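Nellwood Culis clear-front packing bag, sage 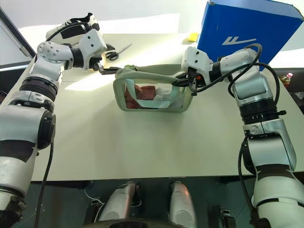 Reading time: 2 min

The Culis is the middle size in the Nellwood range of packing bags. It is meant for clothes, linens and soft goods that need to be found again without opening every bag on the shelf. The front panel is clear, with a fabric border in pale green, and the strap handle is in a lighter shade of the same colour.

Capacity is 18 litres. Empty weight is 200 g. Maximum load on the handle is 4 kg; for heavier contents use the Grevance, which has a stitched base and two handles.

The bag has no internal frame. Part-filled, the top will sag a little, and this does not affect the zip. For storage, fill to just below the zip line and press the air out before closing. Bags may be stacked when full.

Care: wipe the window with a damp cloth and mild soap. Do not machine wash, tumble dry or iron. The window material stiffens in the cold, so let a bag kept in a garage or loft warm up indoors before folding it flat. Solvent cleaners will cloud the panel and are not covered by the guarantee.

Labels are sold separately. The Gaete label set fits the window but leaves a faint mark if removed after a long period.

Stock: some 495 in the sage colour. The grey version returns in July.

Page updated 2016-02-07

Shares: 18
Comments: 3

mossybank
Does the window yellow? My old ones from another make went brown within a year on a sunny shelf.

tealeaf_k
Two of these hold a double duvet cover, sheet and four pillowcases. Handle is longer than I wanted.

P. in the north
Any chance of a replacement zip pull? Lost mine.

Related items
Nellwood Grevance storage bag, two handles
Gaete label set
Nellwood Culis, grey (out of stock)
Under-bed bag, low height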